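July 2023
By Marina Chatzigeorgiou

News from the Prillik Guesthouse

Those of you who have stayed with us over the years will know that winter is when we finally get round to things. The summer families have gone home, the phone rings at a civilised pace, and Shireen and I walk through every room with a notebook and a cup of tea and argue (nicely) about curtains. This year the list was longer than usual, and I'm very pleased to tell you that most of it is done.

The big news is that all 15 rooms in the garden wing have new beds. We went back and forth on this for ages. The old ones were perfectly sound, but a good many of you had mentioned, very politely, that they were on the soft side, and Shireen finally lay down on the one in Room 9 and agreed she could feel every slat. The new mattresses are medium firm, and if you'd like something softer just say so when you book and we'll put a topper on before you arrive. There are also proper reading lights on both sides now, so no more negotiating over who gets the lamp! 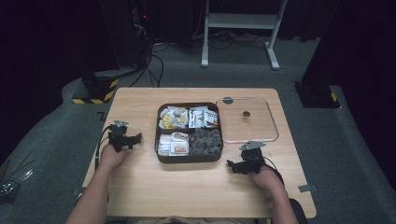
Breakfast has had a rethink as well. It still runs from seven until ten, later on public holidays, and it's still included in your tariff, but we've moved away from the long buffet to something you can settle down with at your own table. We're fond of the pale timber tables, and a dark brown divided tray like this one, two compartments by two, suits the way we like to serve: a bit of fruit, a bit of cheese, something sweet and something you wouldn't have chosen yourself. Hot dishes are cooked to order, and the marmalade is made in our kitchen from the tree by the back gate. If you have an allergy or you're off on an early walk, let the desk know the evening before and we'll sort you out with something to suit.

The Zervas Room has reopened too, after being shut for most of June while the floor was being seen to. It seats up to 400 if you use the terrace doors and the lawn, though I'd say it's at its nicest with far fewer, when you can hear the speeches from the back. We've already had one golden wedding anniversary in there and I don't mind admitting I had a little cry behind the urn. If you're thinking about a wedding or a reunion next year, please get in touch early, as the spring dates do go quickly. A deposit of $2,000 holds the room, and it comes off your final bill. 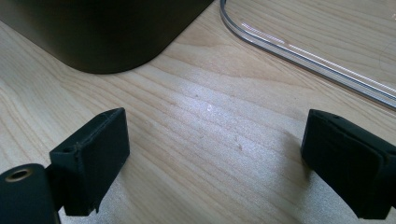 Getting here

The coast road is open again in both directions, so you can ignore the detour signs at the Trirnemer turn-off, which are apparently staying up until somebody remembers to collect them. If you're coming by train, our little bus meets the afternoon service at Tarneo station, and there's no charge for house guests. Please ring ahead if you have bikes or a surfboard – we can fit them, but Shireen needs to take the back seat out first and she prefers not to do that in the car park. Check-in is from two, and you're welcome to leave your bags with us any time from mid-morning and wander down to the beach.
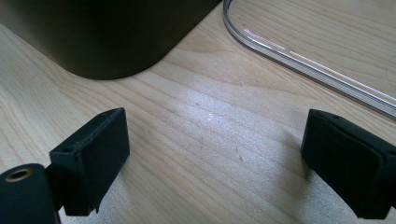

One last thing, for those who like to bring their work or a jigsaw along. The upstairs sitting room is now open to guests all day, with a decent heater, a shelf of paperbacks and the internet working properly at long last. We've kept the furnishings simple, because what everyone goes up there for is the light, and I do love how daylight sits on pale wood, with that soft sheen and the fine lines of the grain running through it. Help yourself to tea from the landing, and if the big armchair by the window is taken, there are 4 more along the far wall that are very nearly as good.

Winter rates run until the end of August, three nights for the price of two in the garden wing. Ring the desk or drop us a line and either Shireen Du Plessis or I will get back to you, usually the same day. Dogs are welcome in the ground floor rooms, as ever, but do tell us their names so we can put them on the board.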